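Mum's bowls had lived at the Nungate house for as long as I'd been alive, and when we sold it I came home with the lot in a fruit box, wrapped in my old netball jumpers. Pink, green, blue. My brother got the good knives and the car, so I reckon I did all right!

I put off unpacking them till November. Then one arvo I made a cuppa, cleared the tabletop (well, shoved everything back against the wall, which is my version of clearing) and decided the bowls were finally going to get a proper order. Pink on the bottom, green inside it, and then the blue one, which had been the porridge bowl and the cake batter bowl and, for one awful week, the sick bowl.
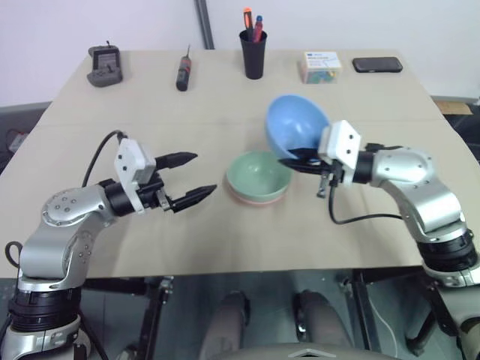 Blue goes at the bottom, according to Shirley Penrose, and it always did, and she ought to know because she dried up in that kitchen every Sunday after church. She told me this down the phone with the telly going. I said the pink had been at the bottom since I was tall enough to see into the cupboard. She said then I'd been looking in the wrong cupboard, love, and had I found the lid?

What lid? I'd never heard of a lid. We went on about it until my tea was stone cold, and somewhere in there she let slip that Mum had bought the blue one on its own, the winter Dad was away, and kept it apart from the others for ages. She'd paid 80 cents for it at the Kultby fete and told him it was a present.

I didn't say much to that. I asked Shirley if she wanted to come round Saturday and have a go at stacking them herself, and she said only if I was doing scones.

So I rang my brother about the lid. He's had it on his balcony the whole time, under a geranium.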